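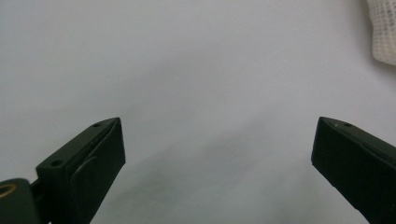 Start with a pale, plain surface - grey-white is fine, and marks show up on it.

Home & Laundry > Checklists > Mesh bags and zips
Posted 12 October 2023 by Rohani Siregar

I've been meaning to write up my mesh wash bag checks ever since the February meeting of our Irkcombe mending group, when three people asked for them in one evening and I had to scribble them on the back of a raffle ticket. So here they are, with my comments, and do forgive the rambling. It's a five-minute job and it has saved me a good many bra hooks and one very nice cardigan.

BEFORE YOU BEGIN

[ ] Bag empty and turned the right way out.
Comment: Do feel right down into the corners. I have found hairgrips, a button and once a whole sock that I'd been blaming on the machine.

[ ] Surface wiped and clear of crumbs and fluff.
Comment: Good daylight is a help too, particularly with white mesh.

THE MESH 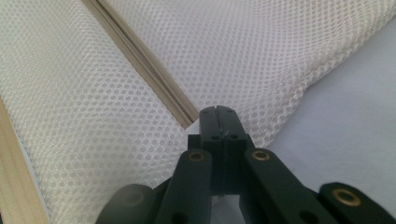 Holes are the main thing I look for, and with mesh that sounds daft until you get your eye in. The little round openings should sit in their regular staggered rows, so let your eye run along a row and stop wherever one looks bigger than its neighbours or has gone a funny shape. White polyester like this bunches and folds over itself very easily, and a tear can hide in a fold for months, so smooth out each panel in turn before you tick anything.

[ ] No tears, pulls or stretched openings.
Comment: One small pull I leave alone and keep an eye on. Anything I can get a fingertip through is mended before the next wash.

[ ] No grey patches or fluff caught in the mesh.
Comment: A soft nail brush and a bit of washing-up liquid. Be patient with it!

THE ZIP

[ ] Runs the whole way both ways without sticking.
Comment: Rub a candle stub along the teeth if it's stiff, then run it up and down a few times.

[ ] Teeth even, with no gaps.
Comment: A zip that pops open behind the slider is a fail in my house. It will only do it again at 300 spins in.

[ ] Tape stitched down firmly at both ends.
Comment: The ends go first, in my experience. Tug gently.

EDGES

[ ] Binding flat and stitched all round.
Comment: Snip stray threads, never pull them. Wash at 30 afterwards and dry flat.

3 comments

Ruawai: Did mine this morning and two out of four failed on the zip ends. Thank you Rohani, I think!

Nustari: Does the candle trick leave marks on dark things? I've got a black jumper I'm nervous about.

Rohani Siregar: Not if you wipe the zip with a dry cloth after, Nustari. White candle only, though - I tried a red one once and had pink pillowcases.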